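Fixing a gripper that lets go halfway through a move

If you run a two-armed table rig for long enough, you'll meet this fault. The arm goes down, closes on the object, lifts it beautifully, and then about halfway across the table the fingers open and the thing drops. No error, no beep, and the program carries on as if it were still holding something!

Ours started doing it in December, and I spent far too long blaming the finger pads. I've since chased the same fault on two more rigs, and I've become rather fond of it, so here is the order I'd check things in now.

Before you start

Press the stop button and keep it within reach. You'll be putting your hands near the fingers, and a gripper that opens without being asked can close without being asked too. Turn the speed limit down to 29 per cent and leave it there until the last step.

Step 1: Make it happen on purpose

Clear a path between the arms and pick one light object you don't mind dropping. Run the same lift over and over and write down where the arm was each time it let go. On ours, 70 lifts gave us 81 lines of notes (some runs got more than one line, I was excited). The drops bunched up at the point where the wrist turns furthest from the base, and that was the clue we needed. 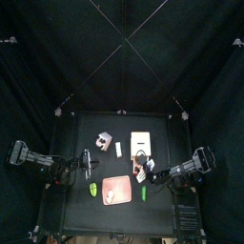
Both arms over the table, with the test objects set out between them.

Step 2: Follow the cable

With the power off, run your fingers along the gripper cable from the wrist back to the base. You're feeling for a flat spot, a tight bend or a plug that rocks in its socket. Then move the arm by hand to the place where it drops things and feel again. Our plug was fine with the arm tucked in and loose with it stretched out. Lovely to find, after all that!

Step 3: Give it some slack

Undo the last cable tie before the wrist, feed a little more cable through, and do it up again loosely. Turn the wrist both ways by hand. The cable should never go tight, and it should never hang low enough to catch on anything on the table.

Step 4: Check what the gripper does when the signal goes

Tùng Đinh at Kuleo put me on to this one. Ours was set to open on a lost signal, so a loose plug for a split second meant a dropped object. We changed it to hold and stop the arm. Think about your own set-up before you copy that, especially if people reach in while it's live.

Step 5: Run the test again

Same object, same path, same low speed. If it gets through the full set without a drop, bring the speed up in small steps and repeat the set each time. If it still lets go, swap the cable before you touch the software.

Updated 2021-03-19: added the bit about lost signals to step 4.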